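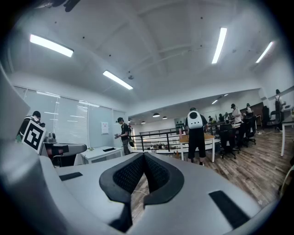 04/08/2023

Hygrometer in the loft read 682 on the raw scale at six this morning, which the Bemeck conversion table puts at 71 per cent. Same as yesterday. The dehumidifier tank was full again and had cut out some time in the night, so the figure says little about what the machine can do when it runs.

Emptied the tank, cleaned the filter, restarted at 06:20. Power draw 277 W on the plug meter once the compressor settled. The manual gives a lower value but assumes a cooler room.

Spent the hour before work on the felt side. The tear at the eaves is longer than I had written down in January. I had measured along the batten and the tear runs at a slant to it. Corrected the drawing. A patch of the Talpur membrane will cover it with a decent overlap if I cut on the diagonal, and there is enough left on the roll for one mistake.

Imelda Manalastas rang at lunch about the vent tiles. She has fitted the Pinimora type on two roofs of the same pitch and thinks four would do. My sum from the floor area gives five. We disagree over whether the soffit gap counts as open, given the old paint in it. I said I would scrape one length clear and try a smoke pencil before ordering.

Evening: scraped the length above the back bedroom. Three coats, the bottom one very hard. Took 37 minutes with the wide blade. Smoke drew inwards at the east end and hung still at the west, with next to no wind. Will repeat on a breezy day.

Moisture pins in the rafters, west to east: 19, 20, 18, 16. The second is beside the tank pipe and has always been high. Lagged the pipe with the offcut from the airing cupboard and taped the joints.

Still to do: longer drain hose, so the tank can be bypassed. Ask Imelda for the part number of the tile clips. Move the boxes off the west joists, as they are sitting across the gap. Tank a third full at 21:40.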